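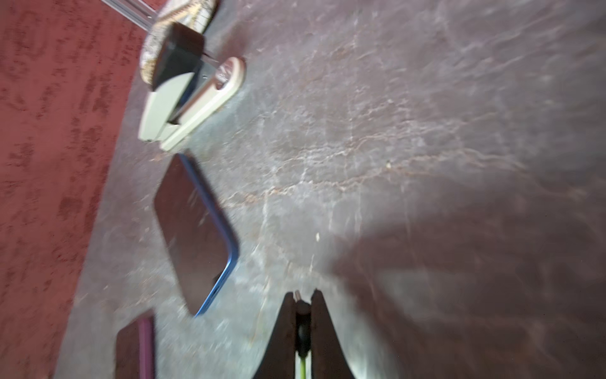

Comparing two finger sets on a two-arm bench cell
Project report, robotics lab course
Group: Uzma Rind, Esben Gunnlaugsson, Nanna Ketilsson
Lab supervisor: Ketill Egilsson

1. What we wanted to find out

Short version: do long tapered fingers or short flat fingers work better for desk stuff? Phones, a stapler, cables. The lab had both sets printed already so we didn't design anything new. Plan was to do three things with each set: pick up a phone from the floor of the cell, pass it from one arm to the other, and grab a thin cable. Cable was Nanna's idea and it cost us most of February.

We call the long ones Stalberg fingers and the short ones Brendetti fingers. Those are just the names on the boxes in the cabinet. Controller software is Gonport, the version already on the lab PC. We did not update it (Ketill said don't).

2. The cell

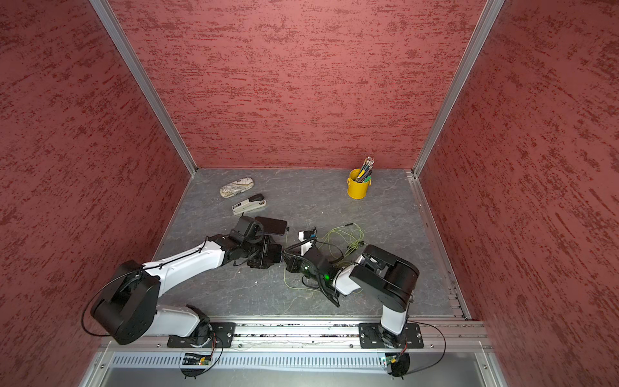
Both arms are driven from one PC and the operator moves a pair of leader handles. No autonomy anywhere in this project, everything is teleoperated. Esben did most of the driving, Uzma did the rest and kept the log. The arms sit on the same rail at the front, so they reach in next to each other and meet over the middle of the floor. That matters for the handover. Both wrists come in from the sides and there is not a lot of room between the elbows if you drive too close to the rail. We learned to do handovers further out.

Cameras: one fixed view of the whole cell plus wrist cameras. First we thought the fixed one would be enough. It wasn't. With the long fingers the wrist view is good because you see both tips and the thing you are going for. With the short ones the tips are so close to the palm that Esben was basicly guessing the last bit.

3. Method

Same steps for both sets.
– home both arms, check Gonport shows no faults
– put the phone down somewhere in the middle, change the angle every time
– pick with left, handover to right, put down
– separately: cable pick, lift, hold
– write down result and anything weird

A pick counts if the object stays in the fingers until the operator lets go on purpose. Dropping during the handover is logged as a handover fail, not a pick fail. We changed this rule after the first afternoon and redid those runs so the numbers are all on the same rule.

245 attempts in total, both finger sets together. Grip force limit was set to 60 percent in Gonport for everything. We tried higher before the real runs and one of the short fingers cracked at the screw hole.

4. Results

4.1 Phones

Long fingers won, not by a little. A phone flat on the floor has hardly any edge to grab and the short fingers just slide up and over it. The long ones can get a tip down by the edge and tilt it a bit. 74 percent of phone picks worked with the Stalberg set. With Brendetti less than half, and most of those were Esben pushing the phone against something first, which is maybe cheating. We left them in.

4.2 Handover

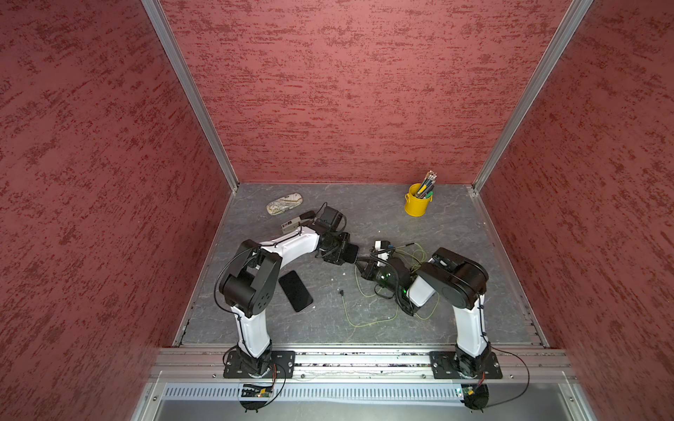

Figure 3. The two grippers close together over the middle of the cell, phone and thin cable on the floor.

Harder to say who wins. Short fingers are stiffer, so once the phone is in there it doesn't rotate. Long fingers flex and the phone starts to swing when the second arm pulls. But with short fingers the two grippers have to come so close that the palms touch. Twice we got an overcurrent fault from that and had to re-home.

Also a delay thing. The right arm lagged behind the leader handle by up to 3 tenths of a second when both arms moved fast. Left was fine. We swapped the controller boards to check and the lag moved with the board, so it's the board and not the arm. This affects all our handover results, both sets the same, we think.

4.3 Cable

Long fingers again, but only for the first grab. Thin cable slips out along the taper when you lift. Nanna put a strip of rubber tape on the inside of the tips and that helped a lot, except then the tape caught on the loops and you lift the whole tangle. No clean numbers here, we kept changing the tape so the runs can't be compared with eachother.

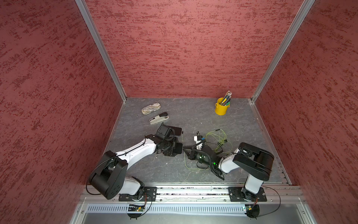

5. Problems and what we would do different

Changing fingers takes too long. Four tiny screws per gripper and you have to redo the zero position after. We ended up doing all long runs first and then all short runs, so Esben was more practiced by the time the short ones came. That should have helped the short set and it still lost on phones, but for a proper comparison you'd mix them.

Ketill Gunnlaugsson from the Bang group let us try their softer pads on the last day. Only a few tries, not in the numbers. Felt better on the phones.

Lag should be fixed before anyone uses this cell for handover work. The suspect board is marked with tape and in the drawer under the PC.

Log file and the finger drawings are in the course folder. Uzma has the spare screws.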